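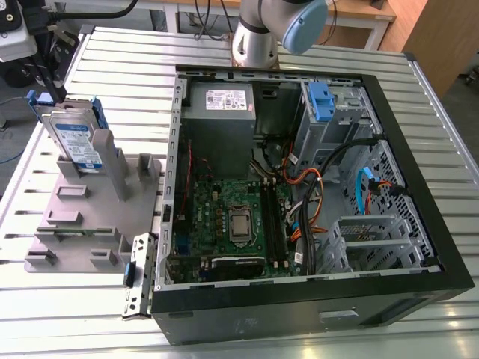 *Woston bench, tower on its side with the panel off. Drive in its blue caddy and the thin green board are in the printed fixture.*

**Monday, 4:30 pm**

Great day on the PC teardown set! We started at 2,241 episodes and closed at 2,266, all of them on this tower. I'm so happy with the two black memory slots: they sit right beside the CPU socket, and that tight spot is just what the Wubshet policy needs more of.

- Fixture shifts on the slotted table, add a second clamp
- Move the start pose between demos, 14 looked too much alike
- Tag any run where the arm touches the orange/red/yellow power bundle (love these, keep them!)
- Ask Pladatel for more caddies

Retrain tonight, 30 test tries in the morning. Can't wait to see the blue latch ones.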